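Vadelon助成事業 進捗報告書（中間）
課題名：柔軟容器を伴う双腕移載作業のための認識・計画ソフトウェアの開発
提出日：2021年2月19日
受託者：株式会社Darkell 制御ソフトウェア部
研究責任者：Heike Teuber

1．報告の概要

本報告書は、前回報告以降に実施した開発作業、評価の結果、計画との差異および残期間の実施内容をまとめたものである。対象は、認識モジュールClirorel、動作計画モジュールPerron、ならびに両者を結ぶ実行管理部と記録・再生ツールである。

当期の主たる成果は次のとおりである。袋の口と持ち手付近を対象とする把持候補の推定をClirorelに組み込み、実機上で常時動作する状態とした。Perronについては、片腕が袋を保持している間に他方の腕が内容物へ接近する場合の計画を、単一の計画問題として扱えるようにした。記録・再生ツールは全面的に書き直し、固定カメラ、手首カメラ、関節角および実行管理部の状態遷移を同一の時間軸で確認できるようになった。

一方、袋の変形が大きい場合の再計画時間は目標に達しておらず、この項目のみ工程が遅延している。対応方針は第6節に記す。予算の執行は計画の範囲内であり、費目間の流用を申請する予定はない。

2．背景と当期の位置づけ

小売および配送の現場では、薄い袋に入った品物を別の容器へ移す作業が多い。剛体を対象とする従来の把持計画では、袋が接触のたびに形を変えること、内容物が袋の膜に隠れて見えにくいこと、二本の腕の動作範囲が狭い領域で重なることが問題となる。本課題はこの三点をソフトウェア側で扱うことを目的としており、専用の治具やハンドの新規開発は範囲に含めていない。

前期は、剛体の皿とボウルのみを用いた片腕の移載を対象とし、座標系の統一、衝突判定の基盤、安全停止時の復帰処理を整備した。当期はその上に袋の取り扱いと双腕の協調を載せる段階にあたる。試験には二本の腕を備えた小型のセルを用い、対象物には果物や野菜の模擬物を使用している。模擬物を選んだ理由は、繰り返し使用しても形状と色が大きく変わらず、期間をまたいだ比較が可能なためである。

3．当期の実施内容

3.1 認識（Clirorel）

袋の認識は、領域分割と把持候補推定の二段に分けた。領域分割では、袋の外面、内面、口の縁、持ち手を別の区分として扱う。前期末の試作版では袋を一つの区分としていたため、口の縁と底側の縁が区別できず、閉じた側へ接近する誤りが生じていた。区分を分けたことにより、この種の誤りは記録データ上で判別可能となり、計画側で候補を棄却できるようになった。

学習および検証に用いる注釈付き画像は、当期末で3,719枚となった。注釈の作業手順は当期の途中で改訂している。半透明の膜を通して見える内容物に内容物の区分を与えるか、膜の区分を与えるかについて作業者間で判断が分かれたためであり、改訂後は膜を優先し、内容物は別の層として重ねて記録する方式に統一した。改訂前の画像についても、全数を新方式で見直した。

内容物の認識では、ブドウの房のように多数の小球からなる対象が課題となった。房の個々の粒を独立した対象として検出すると、計画側に渡る候補が増えすぎる。このため、手首カメラの画像に対しては房単位の統合処理を加え、接近の最終段階で一つの対象として扱う。統合処理は対象同士の接触が多い配置で過剰に働く傾向があり、隣接する暗色の対象を房の一部と誤る事例が残っている。

照明の変動に対する処理も見直した。光沢のある表面と袋の折り目はいずれも強い反射を生じ、固定カメラ側の深度推定に欠損を生む。欠損部を周囲から補間する従来の方法は、袋の口の縁で誤った面を作ることがあった。現在は欠損を欠損のまま計画側に渡し、Perronが当該領域を進入不可として扱う。動作はやや保守的になるが、接触時の挙動は予測しやすくなった。

3.2 動作計画（Perron）

双腕の計画では、保持側と作業側という役割を実行時に割り当てる方式を採用した。左右いずれの腕も両方の役割を取り得る。割り当ては、袋の口の向き、受け側の容器の位置、各腕の肘の姿勢から算出する評価値により決定し、作業の途中で役割を入れ替えることは当面認めていない。入れ替えを許すと計画の探索範囲が大きく広がり、当期の計算資源では実用的な時間内に解が得られないためである。

保持側の腕は、袋の縁に接触した後、位置を固定する区間と、作業側の動きに応じて微小に追従する区間を持つ。追従の範囲はPerronの設定項目として公開した。試験担当者からは、範囲を広く取ると袋の口が閉じ方向に動く場合があるとの指摘があり、既定値を狭めたうえで、口の開き具合の推定値が下限を割った時点で追従を止める条件を追加した。

衝突判定については、腕の外装に沿うケーブル類を簡略化した形状として腕の模型に加えた。前期の模型では腕の本体のみを対象としており、肘から手首にかけて弧を描く配線部の余裕が十分に考慮されていなかった。形状の追加により、手先同士が近接する計画の一部が棄却されるようになったが、計画時間への影響は許容の範囲に収まっている。

3.3 実行管理部

実行管理部は、認識の更新、計画の要求、動作の実行、異常時の復帰を状態遷移として管理する。当期は復帰処理を整理し、復帰の起点となる状態を9種に定めた。各状態について、腕を後退させてよいか、把持を解放してよいか、認識を最初からやり直すべきかを表に定義し、コード上の分岐はこの表から生成する。従来は担当者ごとに分岐を書き加えていたため、同じ異常に対して異なる復帰動作が選ばれることがあった。

表の変更は審査を経て反映する運用とし、変更履歴を記録データの版と結び付けた。これにより、過去の試行を現在の表で再生した場合にどの分岐が変わるかを、実機を動かさずに確認できる。

3.4 記録・再生ツール

各試行は、固定カメラと手首カメラの画像、両腕の関節角、手先の指令値、実行管理部の状態を一つの記録単位にまとめて保存する。前期までは画像と関節角の時刻が別の時計に基づいており、確認のたびに手作業で合わせていた。当期は時刻の基準を一本化し、欠落が生じた場合は記録単位の先頭に注記が付く。

再生画面では、任意の時点の推定結果を現行版のClirorelで再計算し、記録時の結果と並べて表示できる。認識の版を上げる際の確認作業は、この機能を前提とした手順に改めた。以下に、当期の試験で得られた画像を掲げる。
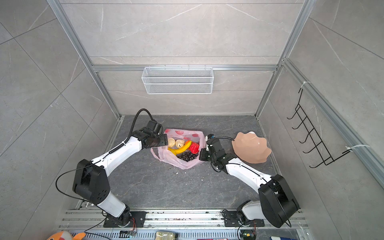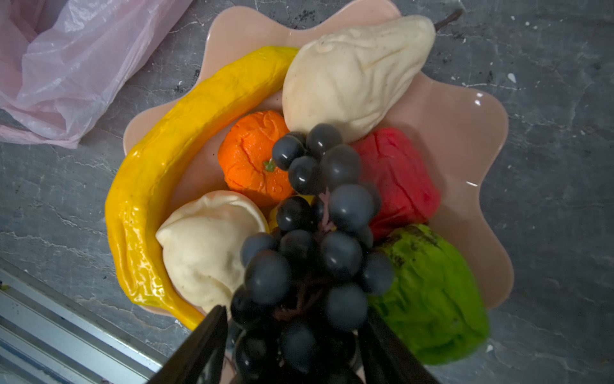
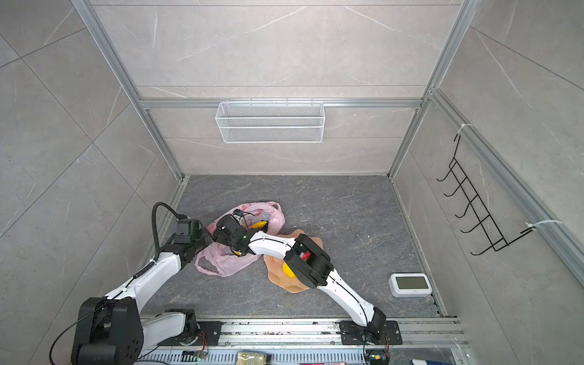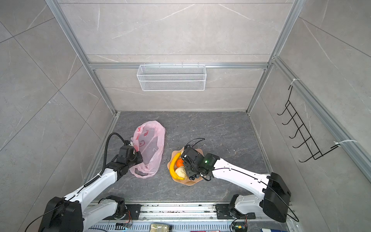

図1 双腕試験セルにおける作業時の画像（1枚目、3枚目、4枚目は固定カメラ、2枚目は手首カメラによる）

固定カメラの画像は両腕の位置関係と袋の全体形状の把握に用い、手首カメラの画像は把持直前の対象の選別に用いている。図1の1枚目では両腕の手先が袋の左右に接しており、袋の縁に対する双方の接近を扱う試験では、このような配置が衝突判定にとって最も厳しい条件の一つとなる。2枚目では、ブドウの房に加え、複数の模擬物が容器内で互いに接しており、3.1に述べた房単位の統合処理の確認に適している。3枚目のように左右の前腕が袋の上方で近づく配置は、役割の割り当てを評価する際の基準例に加えた。4枚目では、左腕が袋の左縁に接し、右腕の手先が皿の上にあり、受け側の容器と袋を同時に計画対象とする構成にあたる。

4．評価の結果

当期に記録した試行のうち、記録単位の欠落がなく評価の対象としたものは454件である。評価は、認識、計画、実行の各段階に分けて行い、後段の失敗を前段の問題と混同しないよう、段階ごとに担当者が判定した。

認識段階では、袋の口が上を向いて開いている配置において、口の縁の推定が安定した。口が折れ込んでいる配置や、持ち手が口の上に重なっている配置では、候補の順位が画像の更新ごとに入れ替わる現象が残る。計画側で候補の採否を短時間保持する処理を入れたことで腕の動作への影響は減少したが、根本的な対処は認識側で行う必要がある。

計画段階では、受け側の容器が袋に近接している場合に解の得られない例が集中した。解析の結果、原因の多くは手首姿勢の制約が過度に厳しいことにあった。容器の縁が波形である場合、外接形状を円で近似すると縁の張り出しを過大に見積もることになり、手先の進入方向が不必要に狭められていた。縁の形状を折れ線で表す改修を行い、現在は同種の容器すべてに適用している。

実行段階では、把持後の持ち上げ時に袋の膜を同時に挟む事例が確認された。指の開き幅と接近方向の組合せに偏りがあり、袋の内面に沿って指を下ろす計画で発生しやすい。当面は当該の組合せに罰則を与えて回避し、残期間において手首カメラの画像から挟み込みを検出する機能を追加する。

なお、上記の評価は模擬物を用いた条件下のものであり、実際の青果に対する性能を示すものではない。重量、表面の滑りやすさ、損傷のしやすさはいずれも評価の対象外である。

5．計画との差異

実施計画書に定めた作業項目のうち、認識モジュールの袋対応、双腕計画の統合、記録・再生ツールの更新は計画どおり完了した。復帰処理の整理は当初の計画には含まれていなかったが、試験の効率に直接影響するため、当期の作業として追加した。追加に伴う工数は、ツールの操作画面に予定していた機能の一部を次期へ送ることで吸収している。

遅延しているのは再計画時間の短縮である。実施計画書では、袋の変形を検出してから新しい軌道を腕に渡すまでの時間を2秒以内とすることを当期末の目標としていた。変形が小さい場合はこれを満たすが、変形が大きく、保持側の把持位置から計画し直す場合には目標を超過する。超過の主因は、衝突判定用の袋の形状を毎回初めから生成している点にある。

6．課題と対応方針

再計画時間については、袋の形状を部分ごとに分割し、変化のあった部分のみを更新する方式へ移行する。試作は完了しており、記録データの再生による検証を進めている段階である。分割の境界で判定が漏れる危険があるため、実機への適用に先立ち、従来方式との判定結果の一致を全評価データで確認する。

注釈データについては、配置の偏りが課題である。当期のデータでは受け側の容器が作業面の中央から右寄りに置かれた例が多く、左寄りの配置における役割の割り当てが十分に検証されていない。次期の試験では配置を事前に割り付け、担当者の判断に委ねない手順とする。

手首カメラの画像では、把持直前に対象の下部が画角の外に出ることがある。Clirorelは直前までの推定を保持して補っているが、袋や隣接物が動いた場合には誤差が残る。カメラの取り付け変更は本課題の範囲外であるため、固定カメラ側の推定を併用する方式を検討する。両者の座標のずれが補正の精度を左右することから、較正の実施頻度についても併せて見直す。

7．残期間の実施計画

3月は、分割更新方式の検証と実機への適用を最優先とする。並行して、膜の挟み込み検出の学習データを整備し、配置の割り付けを反映した試験手順書を改訂する。その後、改訂後の手順に基づく評価を行い、当期の結果と同一の区分で比較する。

評価の終了後、PerronおよびClirorelの設定項目一覧、復帰処理の定義表、記録単位の仕様書を成果物として提出する。記録データの提供範囲と保存期間については、貴事業の取扱規程に沿って別途協議をお願いしたい。

8．体制および連絡事項

研究責任者はHeike Teuberが引き続き務める。認識、計画、試験の各担当の配置に変更はない。次回の進捗確認では、分割更新方式の検証結果と、再計画時間の測定値を報告する。測定の条件と集計方法については、事前に文書で提示し、ご意見を伺ったうえで確定する。

添付資料
別紙1 復帰処理の定義表（当期末版）
別紙2 注釈作業手順書（改訂版）
別紙3 予算執行状況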